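Speaker notes – "What we learned from changing how we run our meetings"
Staff afternoon, Kernanmont Housing Association, June

We use cookies to remember your settings and count visits. Accept all | Manage choices

Start on time even if people are still coming in. Say hello, say who I am, say I've been in the tenancy team for 11 years and have sat through most of the meetings I'm going to complain about.

Thank Canan Keskin for the slot. Mention that questions can come at any point.

First point: where we were. Two years ago the tenancy team had a meeting every morning at 9.15. It was meant to be fifteen minutes and usually ran to 46. I know the figure because Mudassar Mughal timed them for a month. Don't dwell on this, people will laugh and then it gets awkward for those who were running them.

What was in those meetings: repairs handed over from the night line, anyone off sick, rent queries, then whatever somebody had on their mind. The last part took up most of the time. Most of us were listening to things that had nothing to do with our own patch.

Ask the room: how many of you have come out of a meeting this week and not had anything to do as a result? Wait for hands. Wait longer than feels comfortable.

Second point: what we tried first, which didn't work. We stopped the morning meeting and used a shared list. People stopped reading it by the second week. Two repairs at Groltosia Court were missed and a tenant there had to ring three times. Say plainly that this was our fault and that we apologised. Nurhan Ertürk took those calls and may want to add something – look over and check before moving on.

Third point: what we do now. There is one team meeting a week and it has a written agenda. Each item has a name next to it and says what is wanted: a decision, some advice, or just for people to know. If it's just for people to know, it goes in the note and we don't talk about it. Handover of night repairs is a phone call between two people.

Read out the sample agenda on the slide. Four lines only. Explain the third line, the Ekinci contract, as people from finance will not know it (lift servicing, up for renewal, we needed a yes or no).

If someone asks about software, say we use the ordinary shared calendar. We looked at Fotis for booking and agendas and decided we didn't need it.

Fourth point: breaks. We used to work straight through, and by the end people agreed to things so they could leave. Now anything over an hour has ten minutes in the middle with the kettle on. 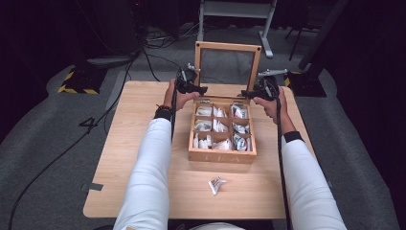
Meenakshi Hegde chairs most of ours now and her rule is that the item before the break can't be picked up again after it unless the person whose name is on it asks. It sounds strict. In practice it has come up twice.

Fifth point: what still goes wrong. Minutes are late. People on the phone get forgotten, and the speaker in the upstairs room is poor. New starters say they miss seeing everyone in the morning, and I think they have a fair point. Hüsnü Gökçe has started a tea round at half past ten for whoever is in, no agenda. I go when I can.

If short of time, cut the fifth point down to minutes and new starters.

Close: ask each team to pick one regular meeting and write down what it is for. If they can't, try going a month without it – but agree first who will pick up the urgent things. Our mistake was skipping that part.

Handouts are by the door. Leave five minutes for questions. Canan has the next speaker at 3.20 so stop by quarter past.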